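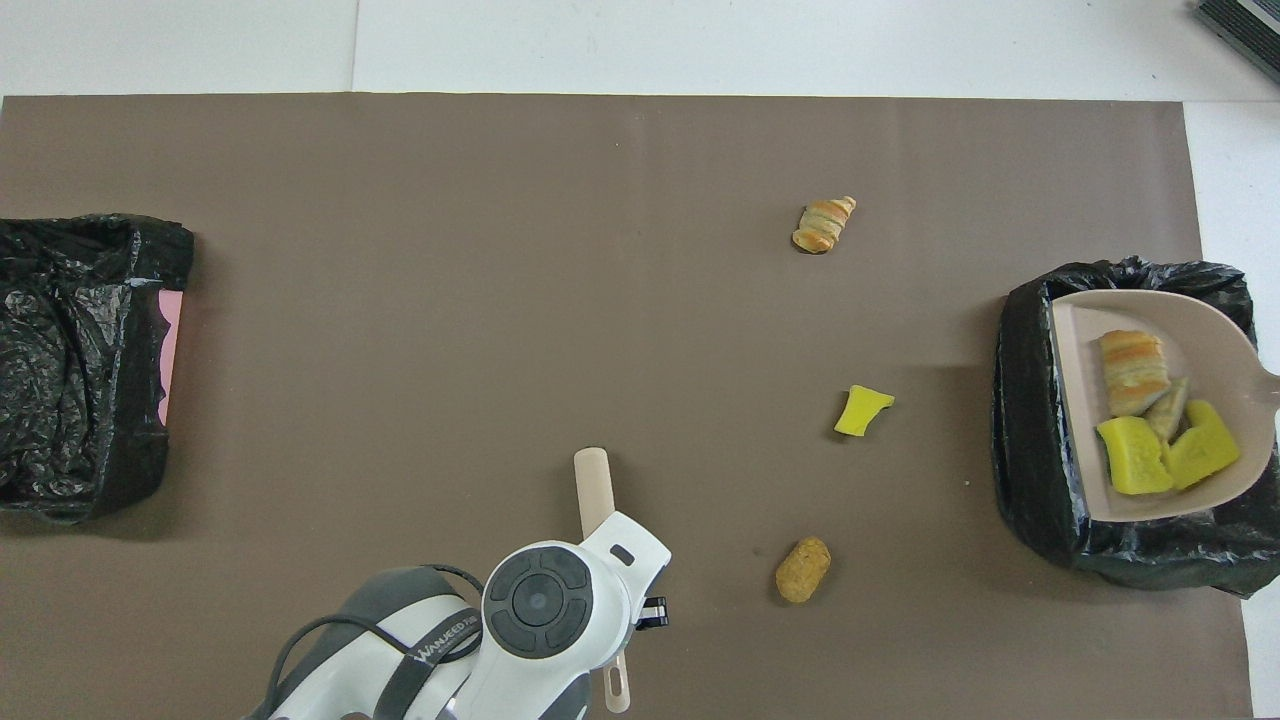 Garnet Fraser said on the way out that she had come expecting a film and a talk, and that she would happily have stood at the clearing-up table all afternoon if someone had brought her a chair. We have put her remark first as it was much the kindest, and also as it contains a complaint (chairs), which we come back to further down.

Candex: progress report to the Campbell Fund
Period covered: second half of the grant year
Main item: open afternoon at Skurnwood, 16 Nov 2023

How the afternoon went

We are so pleased with this one. You gave us £3,000 towards showing the Candex work to people outside the workshop, and until this autumn all we had managed was a display board and a rather dull slide show in the library. This time we had the arms running in front of people for two hours, with visitors close enough to see the grippers open and close, and it made all the difference in the world.

Twenty-two people had been our hope when we wrote the plan, and 22 people signed the book, so either we are very good at guessing or everyone who was asked said yes! They were a good mix. There were people from the day centre kitchen, a few parents with older children, some of the evening class, and a handful who saw the sign on the gate and wandered in.

The job we chose to show was clearing a table. We talked for weeks about doing something grander. Stacking was on the list, and so was sorting post, but clearing up won in the end and it was the right choice. Everyone who came has wiped down a table. They knew what the arms were meant to do before we had opened our mouths, and they had opinions about how it should be done, which meant the talking started straight away.

What visitors saw

The set-up was plain: a mat laid over a white table, bits of food scattered on it, a beige dustpan, and black bags for the rubbish. The arms worked from the near side of the table and the visitors stood facing them, behind a line of tape on the floor. Pieces have to be brought into the dustpan and the dustpan then has to go over a bag, and that is the whole task. It sounds like nothing. Watch it done slowly, though, and you begin to see how much is packed into it, from how the handle is held to how flat the lip of the pan sits on the mat.

We ran the task over and over with a short pause between runs to put the scraps back. Some runs went through cleanly. In others a piece was pushed past the pan, or the pan was tipped a touch too early and something landed beside the bag. We had wondered whether to keep a recording ready for bad moments and decided against it, and we are very glad. The loudest cheer of the day was for a bit of roll that was missed, chased and finally caught on the next sweep.

The choice of food got its own round of questions. Cake, pastry and bread all move differently when they are pushed. Flaky things shed as they go, soft things drag, and small crumbed pieces roll off in directions of their own. One of the children asked if we could try jelly. We have written it down.

Questions people asked

We kept a pad by the door and have typed up the ones that came up more than once.

Could it do this at home? Not yet, and we said so plainly. The table was set at a fixed height and the bags were placed where the arms could reach them. A real kitchen moves about too much.

Why is it slow? The speed was held down for the afternoon with visitors in the room. Even at full speed it is slower than a person with a cloth, and we said that too.

What happens if you put your hand in? It stops when the person at the desk presses stop, and there was a person at the desk for the whole session doing only that. Several visitors asked to see it, so we began each half hour by pressing the button on purpose.

Is it learning while we watch? No. The runs are saved and looked at later. People seemed a little let down by this answer, and we need a better way of telling it, as what goes on afterwards is the bit our own team finds most exciting.

What we changed on the day

After the first few runs we moved one of the bags. From the visitors' side of the table it was hard to see when a piece dropped in, and people were craning over the tape. We also stopped talking through every step. Our first speaker had a full script, and halfway down the page it was obvious that the room would sooner watch and ask. From then on we introduced the task, started it off and kept quiet until somebody put a hand up. Much better!

We let the evening class set out the scraps for the last part of the session. They were merciless, of course. They put pieces in tight little groups, hid one behind another and spread them well away from the pan. These were the hardest layouts of the afternoon and they taught us more than our own tidy ones, so we mean to do this at every showing from now on.

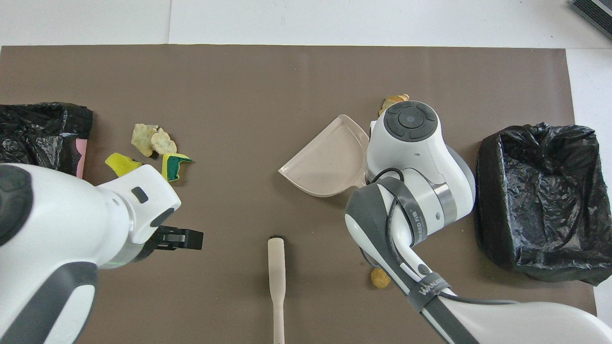
How the grant was spent

The larger part went on getting the equipment to Skurnwood and back safely, with the van, the packing cases and the insurance for the day. Sesiser lent us the table and the floor covering free of charge, and this left enough to pay for a signer, which had not been in the first budget. Two of our visitors told us they had come only on account of the signing. We would like to move this into the main budget next time and not rely on a saving turning up.

The rest covered printed sheets, tea and the food for the table. We bought far too much cake, and what had not been near the arms was eaten.

A full list of costs with receipts is in the folder sent with this report. There is a small amount unspent, and with your agreement we would put it towards chairs.

What did not go well

Seating, as already mentioned. We had thought people would come and go, and instead most of them stayed. For anyone who finds standing hard that was a long time, and we should have seen it coming.

The room was also loud. The signer managed beautifully, but people at the back missed some of the answers and we ended up repeating them. A simple microphone would fix this.

The sign at the gate pointed to the wrong door for the first part of the afternoon. It has been repainted.

Next steps

In December we will go through the saved runs, beginning with the layouts set by the evening class, and pick out the ones where a piece was missed. We want to know if the misses share a cause. Our hunch is the angle of the pan, but it is only a hunch.

The day centre kitchen has asked us to come to them, which we would love to do. Their tables are lower than ours and the room is narrow, so somebody will visit first with a tape measure. We will send you a short plan and a cost before agreeing to anything.

You would be very welcome at the next showing. Please bring your own cake, the more crumbly the better.

The Candex team, Skurnwood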